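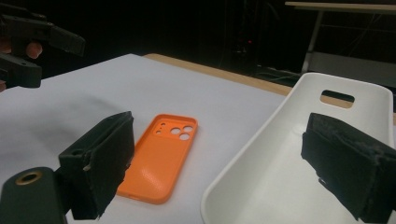 Black gripper with padded fingers and a brass-coloured threaded insert.

Pressure sensors: common questions

Do I need the most accurate sensor on the list?
Probably not. Accuracy figures are usually quoted at one temperature, on a bench. Ask for the total error across your own range, and be wary if the answer takes a week.

Will it hold its calibration for years?
So the brochures say. We had 13 Dendau units back for checking and would not have trusted two of them - both had been over-pressured at some point.

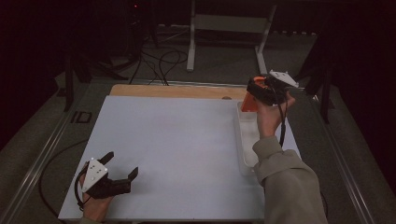

Drift is slower in a sensor run well below its limit, so for a 320 bar line don't buy a 320 bar sensor.

Is a digital output better than 4-20 mA?
It's newer. On a long cable run in a noisy plant we'd still want to see it working first.

Related questions
What does a Firnel transmitter measure?
Brennan fittings: which thread?
Gauge or absolute pressure?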